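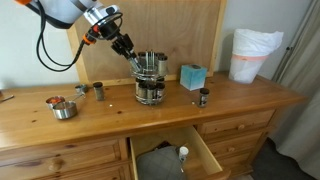
Two-tier rack on the pine dresser, measuring cups at left

Refilling a round two-tier spice rack without mixing up jars or staining the wood

Asked Oct 24, 2017 in Kitchen Storage
Viewed 551 times

I have a round chrome wire rack with an upper and a lower ring of small glass jars. It lives on a pine dresser next to the kitchen because the wall cabinets are full. Only some of the jars have labels. I refill them from bags bought in bulk (Sudeo, mostly) and the job goes badly in three ways.

First, ground spices end up on the wood. Paprika is the worst. I pour from a measuring cup with a long flat handle, and the flow is either nothing or everything.

Second, the rack tips if I take too many jars out of one side. It hasn't gone over yet but it leans.

Third, I lose track of which dark brown powder is which. Cloves and allspice look the same to me through glass.

I would prefer to keep the rack. It was bought in February and replacing it with a drawer insert is not an option, as the dresser drawers are full of table linen. The dresser top is pine, finish unknown. Any order of work that fixes the above would help.

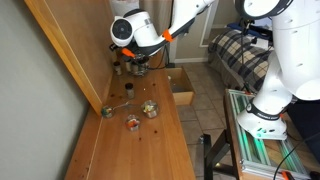

Spots on the wood, jars and open glasses still out

The second photo shows what the surface gets like. There are dark brown spots over the middle of it. I have been wiping with a damp sponge and I think that makes it worse, as the powder turns to paste and goes into the grain.

Answer 1 – marked as accepted by asker
39 votes

Treat the three problems separately.

Spills. Do not wipe with water first. Brush the dry powder onto a sheet of paper with a soft pastry brush, following the grain. Then use a cloth that is barely damp, then a dry one. Turmeric and paprika will color bare pine if left wet. To find out whether the top is sealed, put one drop of water on a spot at the back. If it beads after five minutes, there is a finish on it. If it darkens the wood, there isn't, and you should work on a tray every time.

For pouring, drop the measuring cup. Fold a sheet of baking paper in half, spoon the spice into the crease, and tip the crease into the jar. A small funnel works for seeds but clogs with fine powder unless the neck is wide.

Get the open food off the surface before you start. Fill the spice jars as one job and put the glasses of chopped food somewhere else until the tops are back on.

Balance. Take out one jar, fill it, cap it, put it back, then take the jar opposite. Heavy jars (salt, whole seeds) go on the lower ring, dried leaves on the upper. If a jar is not in use, leave it in place empty.
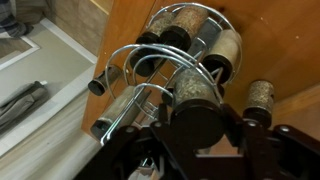 Black caps on the jars, wire loops around the center rod

Labels. Look at your third photo. From that angle the thing you notice is the caps, and they are black. Buy a white paint pen and write on the caps. Two or three letters are enough: CLV, ALS, CMN. Put the fill date on the base with masking tape. Do it while the jar is empty.

Order of work: tray, brush, paper, one jar at a time, cap, write, return.

Answer 2
25 votes

Agree with most of the above, except for heavy jars on the lower ring only. On the Branthorpe rack I have, the rod is held by one screw under the base, and the lean came from that screw being loose. Turn yours over with the jars out and check. A quarter turn fixed mine. I can't tell from the photos whether yours is built the same way.

Also check that the jars are seated. A jar that sits crooked in its loop will work its way out when you spin the rack.

For cloves vs. allspice, smell them. Allspice has some nutmeg in the smell, cloves are sharper. If you can't tell, they are too old anyway.

Answer 3
2 votes

just keep them in the bags with a clip. never had a spill

Comment on Answer 1: Paint pen rubs off glossy caps after a few washes. Scuff the top with fine sandpaper first.

Comment on Answer 1 (asker): Drop test done at the back edge, it beaded. Will still use a tray.

Comment on Answer 2: Which size screw? Mine is missing.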